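The returns room at Rikance

By seven in the morning the first cages of returned toys are lined up at the back door of Rikance, a mail-order warehouse outside Uramton. Until April, 12 people tipped them out and sorted them by hand. Now four of those people look after robot arms, and the rest have moved to checking and repairs.

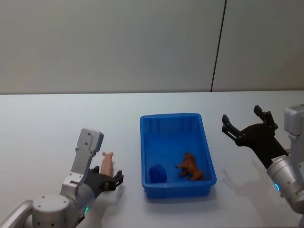
The firm says no jobs went. Staff confirm that, though several add that two leavers last winter weren't replaced. What has changed most is the noise. The old belt ran all shift and you had to shout over it. People talk more now, and the radio is back.

The pay is the same. The hours are not – an early start at six was brought in so the arms are set up before the cages arrive, and parents on the shift don't like it.

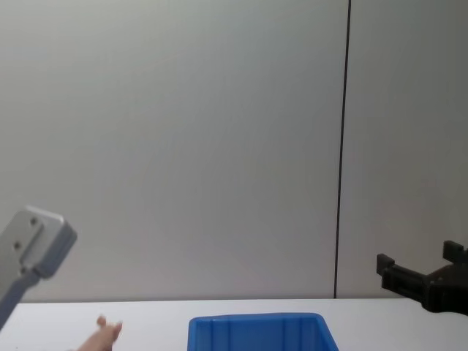

Learning the job again

Training came from Tetteh, the supplier, and lasted 70 hours. Most of it was spent at the bench, repeating short jobs with a handful of items. The sorting software, Millelum, was the harder part, and some of the older hands still keep paper notes beside the screen.

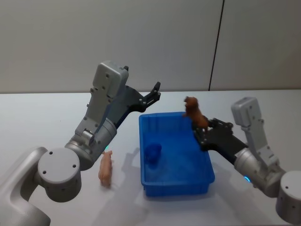
Mixed lots are where people still earn their keep. A returned parcel rarely holds one kind of thing, and shape matters more than weight. On the training bench that can mean a brown toy dog held in one gripper over the rim of a blue tray, a small cup standing inside and a pink pig still on the table. A sorter would clear that lot in seconds without thinking. The target for the room is 200 parcels a shift, and staff step in whenever the arms fall behind.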